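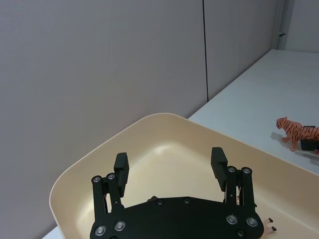
Marlina Wibisono

Werkstattbuch Mörtel, August

Fugenmörtel Sisgate, Nordwand. Fortsetzung der Siebversuche mit dem Sand aus Skalness.

Stand vom letzten Eintrag: Die Altprobe aus der Lagerfuge neben dem Kellerfenster ist in verdünnter Salzsäure aufgeschlossen, gewaschen und getrocknet. Der Rückstand ist ein gemischtkörniger, überwiegend kantengerundeter Quarzsand mit wenig Feldspat. Grobe Körner treten vereinzelt auf, darunter kaum Bruch. Dazu kommen graue Kalkspatzen, die vor dem Aufschluss ausgelesen wurden und getrennt im Röhrchen liegen. Ziegelmehl habe ich keines gefunden, Holzkohle in Spuren. Muschelbruch wäre in der Säure verloren gegangen, dazu also keine Aussage, bis der Dünnschliff da ist.

Siebung Skalness, ungewaschen. Einwaage 3000 g, geviertelt aus dem oberen Drittel des Sacks. Vorher bis zur Massekonstanz im Trockenschrank, über Nacht abgekühlt, Deckel locker aufgelegt. Das Sieb mit 1000 µm lässt fast alles durch, der Rückstand besteht aus Wurzelresten und flachen Schieferstücken. Auf 710 µm bleibt deutlich weniger liegen als bei der Altprobe. Die Kurve verläuft darunter steil, der Sand ist also zu gleichkörnig und im groben Bereich zu arm. Das passt zum Verhalten auf der Kelle: Der Mörtel steht gut, reißt aber beim Anziehen quer zur Fuge.

Feinanteil durch Absetzen im Zylinder geprüft. Die Trübe klärt sich langsam, oben liegt eine fettige braune Schicht. Waschen nimmt den größten Teil davon weg, leider auch Feinsand, den wir als Füller brauchen. Beim nächsten Durchgang nur einmal waschen und das Waschwasser länger stehen lassen, bevor dekantiert wird.

Mischungen. Bindemittel ist weiterhin der Sumpfkalk Teltura, Fass mit dem blauen Band. Das andere Fass ist zu steif und bleibt vorerst zu. Vor dem Abmessen durchgerührt, Wasser über dem Kalk abgegossen und aufgehoben. Verhältnis nach Volumen wie bisher. Die Umrechnung auf Masse steht vorne im Buch, dort bitte nicht mehr mit Bleistift korrigieren - neue Werte mit Kürzel darunter schreiben.

Mischung A: Skalness ungewaschen, ohne Zusatz. Referenz.
Mischung B: Skalness einmal gewaschen.
Mischung C: wie B, grober Anteil aus dem Montoya-Sand ergänzt, abgesiebt auf die Fraktion oberhalb 710 µm.
Mischung D: wie C, mit gemahlenem Kalkstein anstelle des verlorenen Feinsands.

Der Montoya-Sand ist gebrochen, das sieht man den Körnern unter der Lupe sofort an. Für die Festigkeit wahrscheinlich günstig, für das Fugenbild eher nicht. Die Altoberfläche ist ausgewaschen und zeigt rundes Korn. Falls C technisch überzeugt, muss eine rundkörnige Quelle für den Grobanteil her. Anfrage an die Grube ist formuliert, noch nicht abgeschickt.

14:20, Prismen aus Mischung C eingeschlagen, acht Stück. In zwei Lagen gefüllt, jede Lage gestampft, oben abgezogen. Formen nur dünn geölt. Beim vorigen Satz war zu viel Öl in den Ecken, die Kanten sind dort weich geblieben und beim Ausschalen ausgebrochen. Ausbreitmaß liegt etwas unter dem von A bei gleicher Wasserzugabe. Wasser nicht nachgegeben. Der Mörtel ist nach zehn Minuten Ruhe und erneutem Durcharbeiten merklich geschmeidiger, die Wartezeit sollte in die Anweisung für die Baustelle.

Lagerung: feucht unter Folie bis zum Ausschalen, danach auf Leisten im Klimaraum, mit Abstand. Im Klimaraum lief der Befeuchter am Vormittag nicht, Tank war leer. Der Schreiber zeigt eine Delle, die Prismen von A und B standen zu dem Zeitpunkt schon drin. Vermerk auf dem Auswertungsblatt nicht vergessen.

Karbonatisierung an den Bruchstücken aus dem Vorversuch. Frisch gebrochen, sofort mit Phenolphthalein besprüht. Der Kern färbt kräftig, der Rand bleibt farblos und ist an der Schalungsseite schmaler als an der Abziehseite. Bei B ist die Grenze unscharf. Ob das am Gefüge liegt oder an ungleichmäßigem Besprühen, kann ich nicht trennen. Wiederholung mit neuer Lösung, die alte Flasche ist trüb und gehört entsorgt.

Probefugen am Ziegelfeld hinter der Halle. A zeigt Querrisse in fast jeder Stoßfuge. B ist besser, aber an der Flanke abgerissen, wo die Ziegel zu wenig vorgenässt waren. Das Feld ist insgesamt zu stark der Nachmittagssonne ausgesetzt und mit der Nordwand in Sisgate nur bedingt vergleichbar. Für C und D hänge ich Jute davor und nässe am Abend nach. Nachverdichten erst, wenn der Daumen keinen Abdruck mehr hinterlässt, die Kelle aber noch zeichnet. Bei A war ich damit zu früh.

Farbe: A trocknet wärmer auf als die Altfuge, der braune Feinanteil schlägt durch. B ist fast zu hell. Beurteilung erst am durchgetrockneten Stück und bei Tageslicht, die Röhren über dem Tisch verschieben alles ins Grünliche.

Lager: Im Silo stehen noch mehr als 1000 kg Skalness, das reicht für die Musterachse auch bei hohem Waschverlust. Kalksteinmehl geht zur Neige. Feines Siebgewebe hat eine Beule am Rahmen, Maschen bisher intakt, trotzdem vor der nächsten Messung unter der Lupe kontrollieren.

Offen:
Mischung D ansetzen, Formen vorher reinigen.
Siebrückstände von A beschriften und zu den Altproben stellen.
Dünnschliff nachfragen.
Wassergehalt des Teltura-Kalks neu bestimmen, der Wert im Buch stammt noch vom vorigen Fass.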